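Zaltley Desk Survey

Answers from people who work from home for at least part of the week, with measurements of the desks and chairs they use. The data was collected by post and online in the Zaltley area and cleaned by İlker Ateş. This file covers the main table, the measurements table and the known problems with both.

Contents

desks.csv – one row per desk, 187 rows
people.csv – one row per respondent, 65 rows
rooms.csv – one row per room, joined to desks.csv on room_id
codes.txt – the meaning of every short code used in the three tables
form_v2.pdf – the form as sent out

There are more desks than people. The form asked for every surface used for work in the past month, so a kitchen table, a bedroom desk and an ironing board by the window all get a row each. If you only want the main desk, filter on primary = 1.

How the data was collected

Respondents were sent a paper tape measure and a form. They measured the height, width and depth of each surface, the height of the seat, and the distance from the front edge to the wall. They also noted which way the desk faced and whether it was shared. The first form went out in March and asked for inches. The second asked for millimetres. All heights and widths have been converted to millimetres, and the original figure is kept in the column ending _raw.

Seat height was taken with nobody sitting down. Soft chairs therefore read higher than they would in use, and no correction has been made.

Surface types

Column surface_type has 8 values. The two that cause most confusion are clear and mixed. A surface is clear if it holds a keyboard, a screen, a lamp or nothing at all. It is mixed once anything unrelated to work is usually kept on it, such as post, plants or sewing. A white desk with only a keyboard and its cable on it is clear. 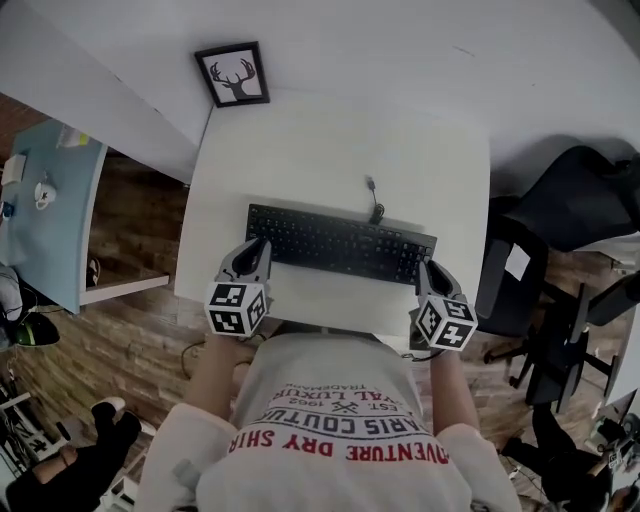

Surface type "clear": white desk, black full-size keyboard.

Respondents chose the type themselves from a printed list. Where they ticked two, the first in list order was kept and the row was marked with flag = D.

Main columns in desks.csv

desk_id: whole number, unique
person_id: matches people.csv
height_mm: floor to top of surface
depth_mm: front edge to back edge
wall_gap_mm: back edge to wall, 0 if touching
faces: window, wall, room or door
shared: 0 or 1
hours_week: as given by the respondent, not checked

Known problems

In 51 rows wall_gap_mm is empty. The first form had no box for it, and only some people could be reached again.

Rooms in the Gorkance flats have the same room_id prefix as rooms in the Shehu building. Join on room_id and site together or you will get false matches.

The value "door" in the faces column was read in two ways. Some people took it to mean facing the door, others sitting beside it. Treat it with care.

Fold-down desks were measured open. Standing desks were measured at whatever height they were set to on the day, and the range was not recorded.

Privacy

Names, addresses and job titles were removed before release. Ages are given in ten-year bands. Free-text answers are left out – too many of them mentioned neighbours or employers.

Use

Free to use and share with credit to the Zaltley Desk Survey. An older copy hosted on Inico has the unconverted inch values in height_mm and should not be used. Corrections can be sent to İlker Ateş with the desk_id and the column name.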